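Can machines do the laundry yet?

Forum > Home and Workshop > Automation

Rodent
Posts: 3871
10/19/19
My sister asked me if she should wait some years and buy a machine that folds. I told her no, but then I was not so sure. What is your opinion? I mean real folding of real clothes, mixed from a basket.

Dranberg
Posts: 98
No. In our shop we have two arms for packing, and they are good because every carton is the same. A shirt is never the same two times. Cloth has no shape until you give it one, and this is the whole difficulty.

Lý
Posts: 2
I do not fully agree with Dranberg. I work with two arms on a table and we fold T-shirts. It is slow, I admit it. The first folds are easy to teach. The difficult thing is to put the fingers under the edge and take only the layers you want. Here is a yellow-green one, folded to more or less a rectangle, with the right gripper still at its edge.
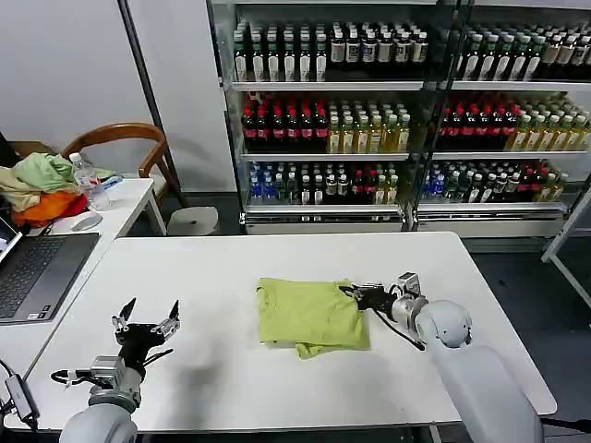

Re: Can machines do the laundry yet?

Dranberg
I see a flap hanging at the front. My mother would send it back. And who takes the shirt from the pile and lays it flat? If a person does it, then the person has done half of the work.

Lý
The flap I accept. For the pile you are right to ask, it is a separate task and I find it harder than folding.

Amis
For towels I would already pay. For shirts I would wait. Rodent, tell your sister to buy a good dryer.

Rodent
She has a dryer. She wants the folding.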